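Talks & Workshops | Home Archives

Speaker notes: Keeping the family papers (and enjoying it!)

Vilari Local History Evening, 23 April 2026

Opening

Hello, and thank you for coming out. Wait for the chairs to settle. Ask for hands up: who has a drawer at home that they can't quite close? Keep your own hand up longest.

Say where this began for me. My aunt left a sideboard full of paper when she moved out of her flat in Jindov. Gas bills, school reports, a recipe for plum dumplings on the back of a bus timetable, two ration books, and every letter my uncle wrote from his first job. I meant to spend an afternoon on it. I was still at it in September, and I loved nearly all of it.

Tonight is for anyone who has inherited a pile like that, or is busy making one.

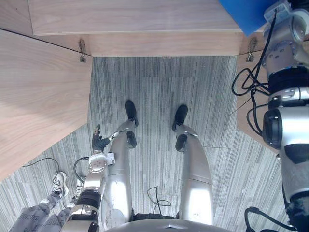 Reading time: 4 minutes

Start on the floor

Tables are too small, and you end up stacking things before you've looked at them. A bit of carpet between the furniture is plenty. Put down sheets of clean paper first if the pile is dusty, then spread everything out in the order it came out of the drawer.

Slow down for this bit – the order matters! Somebody put those things together, and the odd neighbours are often the best clue you'll get. My uncle's letters were tucked inside a seed catalogue from Poulain, and the catalogue had the year on it. None of the letters did. If I'd tidied first I would never have known which summer he was writing about.

Take a quick phone photo of each layer before moving anything. It doesn't need to be a good one.

Sorting without tears

First sort: who does it belong to? Leave dates and subjects until later. One heap per person, plus a heap for the house itself (deeds, repairs, the boiler), and a heap called "don't know". The "don't know" heap will be the biggest for a while. Mine was enormous.

Set a timer for 50 minutes and stop when it rings, even if you're in the middle of a letter. Especially if you're in the middle of a letter. Reading is lovely and it's the reason we do this, but it eats the whole day.

Tell the Loduner story here if the room is warm: the postcard with the goat, the wrong cousin, the phone call. Skip it if we started late.

What to let go

People always get nervous here, so be cheerful. You may throw things away! Envelopes with no postmark or writing, duplicate bills, instructions for a toaster that went years ago. Keep one or two bills from each decade if you like them; prices are fascinating to grandchildren. I threw out a whole carrier bag of receipts and kept the one for my aunt's winter coat.

Check recent bank papers and anything legal with whoever is handling the estate before it goes in the shredder.

Binders or boxes?

I get asked this every single time. Boxes are kinder to old, thin or folded paper. Binders are far better for anything you want people to pick up and read, and I do think papers should be read. For my own lot I used both: the fragile letters lie flat in a box, with copies in a binder that lives in the kitchen, where visitors pull it down over coffee.

Buy binders that all match, if you can. It sounds fussy, but a row that looks like a set gets put back as a set. Write on the spine in pencil for the first month, as you will change your mind about the titles. Leave slack in each one too; a binder stuffed to the rings tears its own pages.

Take out staples, rusty paper clips and elastic bands before anything goes in a pocket. Sticky tape, leave well alone.

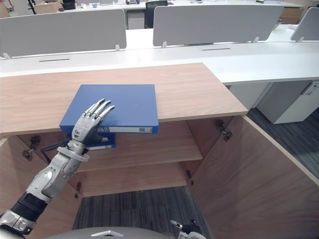

Make a list, a short one

One line per binder or box: what's in it, whose it was, where you keep it. Mine covers 320 items and fits on 10 sides of paper, and I could have made it shorter. Put a copy inside the first binder and send another to a relative in a different house.

Add the stories while you remember them – who the lady in the hat was, why they left Jindov. Sign your notes, so the next person knows whose guess it is.

Questions, then the handling table. Remind everyone to put coffee down before touching the ration books.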